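Catwood Automation Group
15 Apr 2024

1/ The Catwood Automation Group is publishing a short account of a fault in its Jesska pick-and-place software. No person was hurt and no equipment was damaged. We are sharing the details so that other groups using the same release can check their own settings.

2/ The fault was logged as item 3142 during simulated trials of a simple tabletop task. The arm is asked to take hold of a small upright object and place it in a cup. All of the trials were run in the Ramalho simulator.

3/ In a number of runs the controller reported a completed grasp while the fingers were still open. It then went on to the next step of the task. The arm moved toward the cup and carried out the release motion with nothing held.

4/ The cause was a timing error. The grasp check read the finger position that had been commanded, and did not wait for the measured one. When the simulator was under heavy load, the measured value could lag by up to 60 milliseconds, and the check passed before the fingers had begun to close.

5/ Two views from the wrist camera in the simulated trials follow.
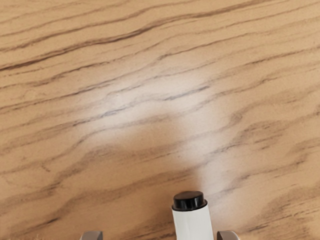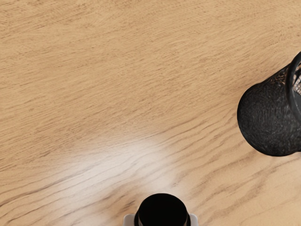 Wrist camera views, Ramalho simulator. First: white object with black cap between the open fingers. Second: black cup at right, gripper at the bottom edge.

6/ We consider this a safety matter even though it was found in simulation. The same check is used on our physical arms. A controller that believes it is holding an object will choose different speeds and paths, and a person working nearby may not expect them.

7/ Physical trials using Jesska release 4 were paused on the day the fault was confirmed. Release 2 is not affected, as it uses an older check based on motor current. Groups that cannot update should return to release 2 for now.

8/ The correction makes the controller wait for a measured finger position and a contact signal before it reports a grasp. If either is missing, the arm stops and asks for an operator. Genard has reviewed the change independently and its comments have been included.

9/ Tiina Vuorinen is leading the follow-up work, including a check of every other step that relies on commanded values. A full report will be released in October. Questions about item 3142 may be sent to the group through its usual contact page.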